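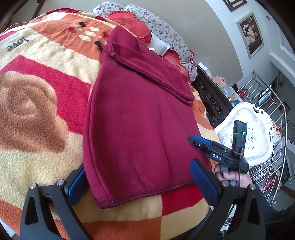

Slide 1. Folding on the bed

Okay, hello, thank you for coming out to Hernport on a work night. I'll let the slide sit there while people find a chair. (Wait for the door to close.)

So, the red fleece. Dark red, folded flat into a sort of rectangle, with the hem along the bottom and a narrower flap still sticking up at the top. I love this stage of a fold! It's the point where most of us say "good enough" and shove it in the drawer, and then the drawer won't shut.

Ask the room: who folds on the bed? Who folds standing at the dryer? Who doesn't fold at all? (Be nice to the third group, I was in it for years.)

My case for the bed: it's the right height for most people, it's big, and you want to sleep there later so you have to finish. My case against: a plush blanket grabs at fleece. You smooth one side and the other side creeps. Press down with flat hands, don't drag.

Slide 2. The flap

Fleece is bouncy, so fold it fewer times than you'd fold a T-shirt. Bring the flap down last and tuck it under. Run your palm along the hem once and leave it alone. If it springs open, your folds are too narrow — start again wider.

Demo with the gray one from my bag. Slow down this time, I rushed it in July and the back row missed the tuck.

Slide 3. What lives on the bed

Back to the first slide for a second. Heart cushion, flowered pillow, big loud blanket with "love" on it. I'm not going to tell anybody to get rid of their cushions. Push them up to the headboard before you start, and work in the middle.

Same goes for the nightstand. Bottles, packaging, little bits and pieces, we all have that pile. Laundry first, nightstand another day. If you start sorting bottles you'll still have clothes on the bed at midnight.

Slide 4. The 7-minute load

Tell the Piras story here, the one with 47 socks. Keep it short!

Then the timer exercise. Baskets are under the side table, one per pair. Seven minutes, heavy things first, fleece and sweatshirts at the bottom of the stack. Chat all you like while you fold.

Handouts are the Dondel sheets, I printed 23, so share if we run out. Questions after the timer, and please put the baskets back by the wall when you're done.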